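Home Notebook Projects Contact
2 min read
We use cookies. Accept / Settings

June, 14:20. Down wash test, Kekana detergent. Dose 12 ml in the small drum, spin held at 567 rpm. Rinse water still cloudy after the first pass, so ran a second. Hostano meter drifting again, recalibrated.

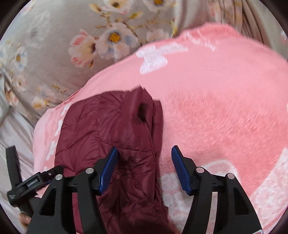 Tomomi Furukawa thinks the cloudiness is hard water and wants the next run done with the Cledwood filter fitted. Fair enough. Will keep the dose the same.

To do: order filter, find the spare drum seal, weigh the down samples before tumbling.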